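Visit to the Trundberg handling lab, October

Three of us made the trip from Vestthorpe: Paweena Hemmin, Unai Lozano and me. We wanted to know whether hand-taught robots could take over some of our short packing runs, where the product changes too often to justify a fixed line.

Getting in

Sign-in was at 8. Berhanu Yilma met us at the side entrance and gave us shoe covers. The lab is one long room on the second floor, with the teaching stations along the window side and storage opposite. Parking is behind the building and fills up early.

The teaching station

Sơn Mai runs the sessions. The operator holds a pair of handles and the arm copies the motion, including the opening and closing of the fingers. Each run is saved from start to finish, and bad ones are marked and dropped at the end of the shift. They had 3,451 saved runs when we visited. Sơn said a new operator needs roughly 80 before the motions are smooth enough to keep.

Most of our time went to close work, with items of different shapes near each other. Operators watch the view from the wrist as they bring the fingers in. Unai tried it and found depth the hardest thing to judge.

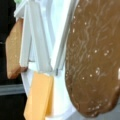 Questions we brought back

Paweena asked about cleaning. The fingers come off with one tool, and they keep a spare set at each station. We did not get a clear answer on how a taught task carries over when the product size changes. Berhanu will send notes.

Chaiwat Chaimongkol has asked for a cost comparison with the Lasetti unit before we book a second visit.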